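Ticket 1552
Step labels drift and "lid closed" fires with the lid open
Product: Indix desktop, student licence
Site: Stimilberg, robotics project group
Opened by: Ilse Oltmanns
Handled by: Till Bauerfeind
Opened: 20/02/2023
Status: Open, waiting on site

Ilse Oltmanns wrote:

Second time of asking. The first ticket was closed with "please update to the current version", which we did, and the fault is still there.

Our second-years are building a tabletop arm for the Vekatcombe student challenge in June. The task is packing a first-aid box. They record a person doing it by hand from head height, run the recordings through Indix to cut them into steps (open lid, reach, grasp, place, press down, close lid) and train on the steps. I was never convinced that the automatic cutting would save us any time over doing it by hand, and so far it hasn't.

What goes wrong:

Labels start out fine and end up late. In the first part of a recording the "grasp" label lands on the grasp. By the end, "grasp" covers the hand going in and letting go, and "place" covers nothing in particular.

"Lid closed" turns up where the lid is plainly open and leaning back on the wall. Confidence is shown as high. I would like to know what that number is worth.

"Press down" is hardly ever found at all. It gets swallowed by "place". 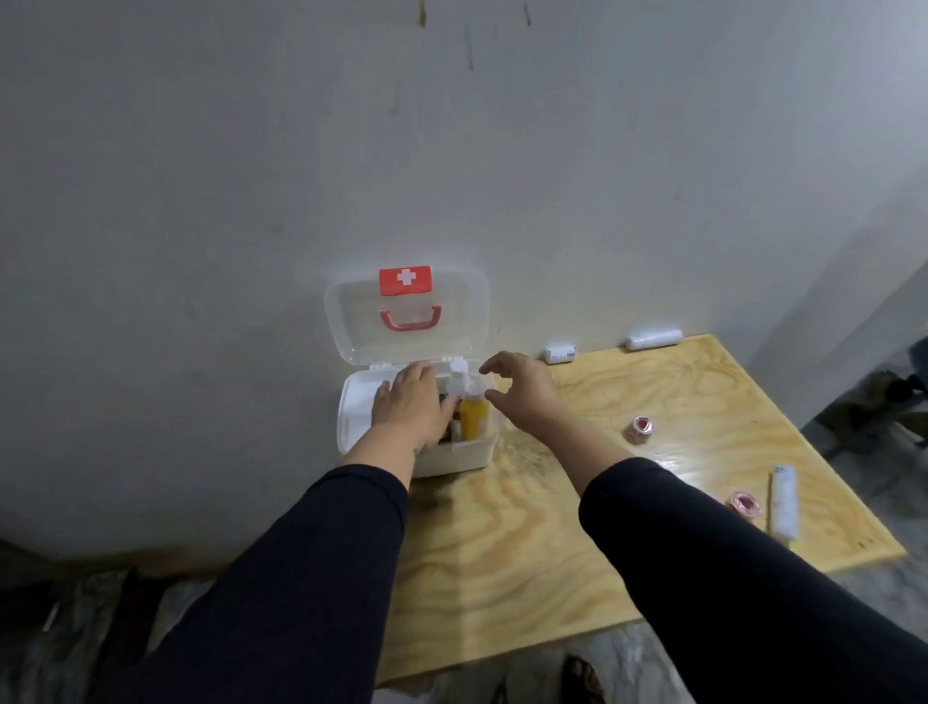 The students have checked the obvious things. Same results on the lab machine and on a laptop. Same results after deleting the project cache. Step list re-entered from scratch in case a stray space had got in. We have 26 recordings in the project and the drift is in every one that I have sat and watched, which is most of them. Short ones look all right, but I suspect they stop before it gets bad enough to notice.

Log from the last run attached. There isn't an error anywhere in it, so I don't expect it to help.

Till Bauerfeind wrote:

Hello Ilse, thanks for the detail, and I'm sorry the earlier ticket was closed that way. I've reopened it and merged it into this one.

From the log I can see that the project was made from the "Kitchen and bench" template. That template expects opaque lids. Could you switch to "General handling", rerun one recording and tell me whether the false "lid closed" goes away? It may also be lighting. Reflections on plastic can upset the lid detector, and a lamp moved to one side sometimes helps.

Ilse Oltmanns wrote:

Switched the template. Reran one long recording. "Lid closed" now fires less often, I grant you, but it still fires in the middle of packing. The drift has not changed in the slightest, which is what I would expect, as I can't see how a template would make labels get later and later.

We are not moving the lamps. If the students have to relight the room before the software can tell open from shut, then I will have them label by hand and be done with it.

Could somebody look at the drift first? It's the one that spoils everything. The lid we can delete by hand.

Till Bauerfeind wrote:

Fair point. Taking the drift on its own.

Please open a long recording, go to Source, then Timing, and copy me the line that begins "Rate". Also, were these files converted or trimmed after recording? If so, with what?

Ilse Oltmanns wrote:

Rate line says "variable (treated as fixed)". I have no memory of being asked whether I wanted it treated as fixed, and there is no warning in the log.

The files go through Hamann, the little converter our technician set up, to make them smaller. The students swear it doesn't touch the timing. I don't take that on trust either, so I had them run one original straight off the recorder without converting it. The drift is still there but smaller. So there are two causes, or one cause that Hamann makes worse. I know which of those I'd put money on, but I'd rather see it shown.

Till Bauerfeind wrote:

That is very useful. "Treated as fixed" means Indix takes an average frame rate and spaces the frames evenly. If the recorder slows down part way, every label after that point is shifted. Converting can make it worse by dropping repeated frames.

Things to try, in this order:

Source, Timing, change "Assume fixed" to "Read from file".
Rebuild the index. Rerunning is not enough, as the old frame times are kept.
Run the original, unconverted file first.
Compare the last "grasp" label with what the hand does.

Ilse Oltmanns wrote:

Done in that order, on three recordings. Originals: last grasp now sits where it should. Converted: better, still late towards the end. So Hamann is out of the chain until someone can explain to me what it does with the frame times. The disk will fill up, but that's our problem.

I will say that this setting being off by default, with no warning, cost us 7 weeks of lab sessions. One student had rewritten half the training script looking for a fault that was never in it. Please pass that on to whoever decides the defaults.

Now the lid.

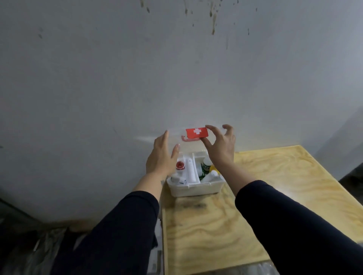 I don't believe the lid detector is looking at the lid. I think it looks at where the hands are and makes a guess, and the template only changes how often it guesses. Take the part where the lid is being handled: the right hand has the red latch tab between thumb and finger, the one with the white cross on it, and the left has its fingertips on the near edge. The plastic itself hardly shows, apart from a pale streak of light near the upper left. A detector that wanted to know where the lid was could follow the red tab or the handle, which are the only strong colour on it. Yours doesn't seem to. When one of the students put both hands low over the box during packing, with the lid nowhere near them, out came "lid closed" again.

So, plain request: is the lid state worked out from the lid or from the hands?

Till Bauerfeind wrote:

I asked the developers instead of guessing. The answer is both. It uses the outline of the lid where it can find one, and hand position where it can't. With a clear lid it finds no outline for long stretches, so in practice you are right, it is going by the hands.

The confidence figure describes the hand guess in that case. I agree that isn't clear from the screen.

There is a marker option that might suit you. Under Objects, add a tracked region, draw it round the red label in one frame, and tie "lid" to that region. Set "If region lost" to "Hold last state". Please leave the hand fallback off for this test.

Ilse Oltmanns wrote:

Tried it. I went in expecting nothing.

With the region tied to the red label and the fallback off, the false "lid closed" has gone from the recordings we reran, except for one where the forearm passes across the label and it loses its place. "Hold last state" ought to cover that and didn't. Log attached, and this time it does have a line in it: "region reacquired, state reset". Why reset? If it is the same region it should carry on from where it was.

I'm also not yet persuaded that this holds for a different box. The rules at Vekatcombe allow the organisers to swap ours for one of theirs. If every box needs somebody to sit and draw a region, that should be in the manual in large letters.

Till Bauerfeind wrote:

The reset looks like a bug to me. I've sent it on with your log. No date yet, and I won't invent one.

On the other box: a new region is needed for each one, at present. I'll ask for that to be added to the manual.

Ilse Oltmanns wrote:

Noted. Leaving the reset with you.

That leaves "press down". The students want it as a step of its own, because the arm keeps stacking things on top of the tray and then can't shut the lid. A person flattens the contents with one hand while the other is already busy with the next thing. Indix gives us one label per moment, so one of the two gets lost, and it's always the pressing.

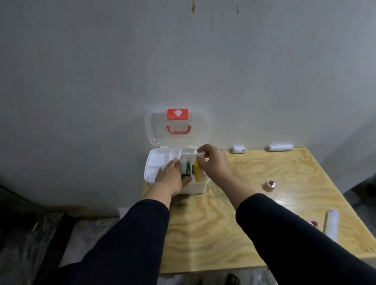 Can each hand have its own row of labels?

Only in a project that was made with "Separate hands" ticked at the start. It can't be switched on afterwards, so you would need a new project. The region and the step list can be exported and brought across. Labels corrected by hand can't.

Ilse Oltmanns wrote:

Of course they can't. We had corrected a fair number by hand before the timing was fixed, so most of those are wrong anyway and I shan't weep over them.

New project made, separate hands ticked, timing on "Read from file", originals only, fallback off. I'm running a small batch tonight and will compare it against labels done on paper by 2 students who haven't seen the output. If "press down" comes out on the left-hand row anywhere near where they put it, I will say so here. Please don't close this ticket in the meantime.

Till Bauerfeind wrote:

Set to "waiting on site", auto-close turned off. Could you attach the paper labels as well when you have them? A scan will do.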